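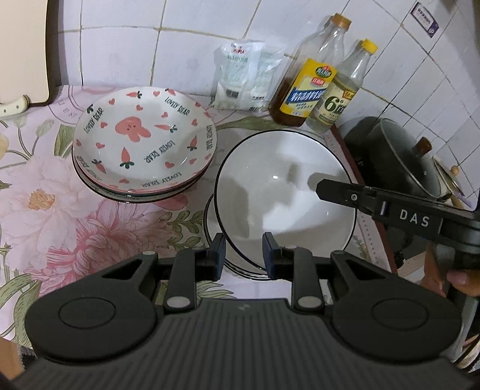

Fig. 3 – Les assiettes en pile, le grand saladier blanc à droite, sur la nappe à fleurs.

3. Mettre la vaisselle en place

Ce chapitre s'adresse à toute personne qui vient de recevoir les clés du gîte Mavatham et qui voudrait dîner avant minuit. Il suppose que vous avez lu le chapitre 2 (l'eau, le gaz, le compteur). Si vous l'avez sauté, revenez-y : la vaisselle se lave mal sans eau.

3.1 Préparer la table

1. Étendez la nappe à fleurs sur la table de cuisine, côté imprimé vers le haut. La question a été posée.
2. Poussez la table contre le mur carrelé. Laissez l'épaisseur d'un doigt entre le bord et les carreaux, pour la nappe.
3. Lissez les plis à la main. Le fer à repasser est dans le placard de l'entrée et personne ne vous en voudra de l'y laisser.

Note – Certains joints du carrelage sont jaunes, d'autres sont foncés. Ils ont été frottés au vinaigre, au bicarbonate, puis avec un produit Trunent qui promettait des miracles sur l'étiquette. Vous pouvez essayer à votre tour. Merci de rendre la brosse.

3.2 Empiler les assiettes

1. Triez les pièces rondes par diamètre avant de commencer. Les bords sont de plusieurs couleurs et la pile n'aura jamais l'air d'un service complet ; il n'y a pas de service complet.
2. Placez les plus grandes dessous.
3. Posez chaque assiette à plat et vérifiez du bout des doigts que la pile ne bascule pas. Si elle bascule, une pièce creuse s'est glissée sous une pièce plate. Recommencez à l'étape 1 avec philosophie.
4. Terminez par l'assiette au lapin, à bord rosé.

Note – L'assiette au lapin porte des carottes, des petits cœurs et l'inscription « LOVELY BEAR », répétée plusieurs fois et parfois à l'envers. Le lapin est bien un lapin. Plusieurs locataires ont cherché l'ours ; l'un d'eux a laissé deux pages à ce sujet dans le livre d'or. Nous n'avons pas d'information complémentaire.

Attention – L'assiette au lapin ne va pas au micro-ondes. Elle ne va pas non plus dans votre valise. Elle a été achetée en 2000 par Zohreh Abbasi, qui la compte à chaque fin de séjour et la trouve irremplaçable.

3.3 Installer le grand saladier

1. Rassemblez d'abord les plats blancs à bord foncé et empilez-les à droite des assiettes.
2. Posez dessus le grand saladier blanc à fin liseré noir. Un léger décalage avec les plats du dessous est toléré, un porte-à-faux ne l'est pas.
3. Laissez le saladier vide. Les clés de voiture, les piles usées et les tickets de caisse ont leur propre coupelle près de la porte.
4. Pour mettre la table, retirez le saladier à deux mains, puis prenez les plats. Tirer un plat par-dessous est une technique de spectacle qui demande des années de pratique et beaucoup de vaisselle.

Attention – Le saladier est lourd une fois rempli. Pour un taboulé destiné à plus de six convives, amenez les convives au saladier.

3.4 Ranger le fond de la table

1. Appuyez la planche beige contre le mur, à gauche, debout et bien calée. Couchée, elle prend la place du petit déjeuner.
2. Essuyez-la toujours avant de la redresser, des deux côtés.
3. Glissez les sachets en plastique translucide derrière le saladier, debout contre le carrelage. Refermez-les après usage : les fourmis de Cullthorpe sont nombreuses et lisent ce guide avec attention.

3.5 Entretien

Lavez les pièces décorées à la main, à l'eau tiède, avec le côté souple de l'éponge. Le torchon est au crochet derrière la porte. Quand il n'y est pas, il est sur l'épaule de quelqu'un.

Toute casse se déclare dans le cahier, à la page « Huanca » (c'était le nom de la chatte, première responsable inscrite). Le remplacement d'une pièce ordinaire est facturé 3 euros. Pour l'assiette au lapin, téléphonez à Zohreh avant de partir, et préparez vos phrases.

Problèmes fréquents

La pile penche : voir 3.2, étape 3.
La nappe glisse : la table est trop loin du mur, voir 3.1, étape 2.
La planche tombe la nuit : elle n'était pas calée. Le bruit est considérable, mais elle n'a jamais blessé personne.
Il manque une assiette : regardez dans l'évier, puis sur la terrasse, puis dans la chambre des enfants.

Suite au chapitre 4, « Le four et ses humeurs ».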